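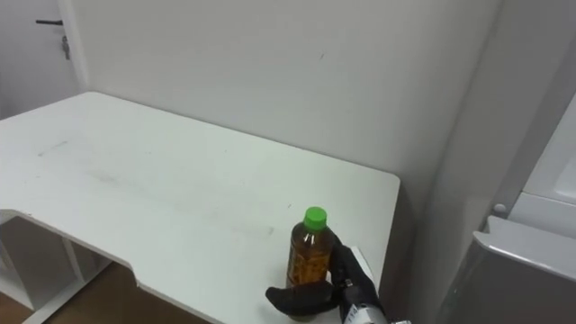 Evander Munro reckons I'm worrying over nothing and that in a year we'll all have forgotten we ever put our own drinks away. Maybe so! But I'm the one who's looked after the kitchen and supplies at our place in Lusholm for ages, and since March a good chunk of that has been handed to a robot, so I thought I'd ask people who've been through it.

What it does is move drinks between the desk and the fridge, open and shut the fridge and freezer drawers, and (in theory) leave things tidy. The firm is called Zarkari, we're on two floors, and the robot came through Lamrani, who send someone over when it sulks. I've got no complaint about the machine itself. It's slow but it's careful, and people have stopped standing in the doorway to watch it.

My trouble is the job. I used to do the fridges in 5 minutes while chatting to whoever was waiting on the kettle, and that's how I found out who was off, who needed a new chair, whose printer was eating paper. Now my manager says I've been "freed up" and could I take on the stationery orders and the meeting rooms. Same hours, same pay. I also have to keep the worktop clear for it, fill in a log when it stops, and answer for it when somebody's lunch isn't where they left it.

Has anybody managed to get this sort of thing written into their job properly? And do you let it do the freezer on its own?

Posted by kettle_and_keys

Replies

marrowfat

We had one for the post room, not kitchens. Ask for it in writing. Good luck x
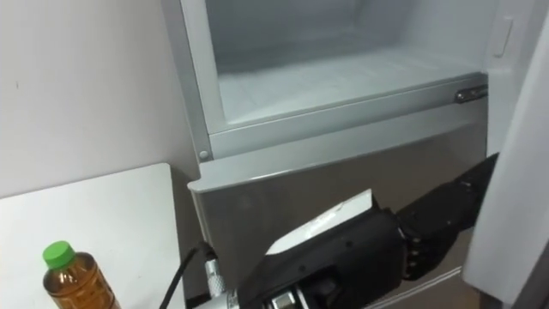

Reply by oldstorekeeper, 2/4/21

Right, I've been on both sides of this, first as the person whose rounds got taken over and then as the person who had to sort out the rota afterwards, so sorry if it goes on a bit.

Freezer first as it's the easy bit. We let ours open and close an empty freezer drawer as much as it liked before we trusted it with anything in there. Drawers are harder than they look – they need a fair pull and then they run away from you – and I'd much rather find out about a bad grip when there's no food involved. Bottles on a desk were fine from early on. I'd keep people's own lunches off its list completely, though. Have a shelf it doesn't touch and put a label on it. That stopped most of the moaning with us.

Now the job. You say you've been freed up, but you've listed three new tasks in your own post: clearing for it, logging it, and taking the blame for it. Those are work! Keep a note of the time for a few weeks, just in a notebook. I did, and when I sat down with my manager we were both a bit shocked at how much of my morning was going on it. I came away with a new job title (silly one, never mind) and a pay rise of £600 a year, roughly. Not a fortune but it was the principle.

The other thing I pushed for was that the log goes straight to the supplier and doesn't sit with me. If Lamrani are paid to look after it then they can read it. You shouldn't be the one ringing round.

As for the chatting, I don't have a good answer. I missed it as well. What I did was keep one round a day for myself, mid-morning, with a trolley, and I called it a supplies check so it could go on the rota. Half of it really was checking supplies.

Fikier_fan

We've got a Fikier at ours and it's a different make, so I can't help with the settings, but I'd disagree a bit with the reply above. I was glad to lose the fridges. Bending down to those bottom drawers was murder on my back and I don't miss it one bit. I'd take the meeting rooms and let the robot have the kitchen, but yes, get the money first.

One thing I'd add is to ask who does it when it's out of action. With us everybody had quietly assumed it was still me, on top of the new stuff, and it took a rather sharp email to get that changed.

kettle_and_keys

Thanks all, very useful. I've started the notebook and I've asked for a meeting after the holidays. I like the trolley idea a lot. Will have a word about the shelf as well, though finding a label that sticks in that fridge is another matter.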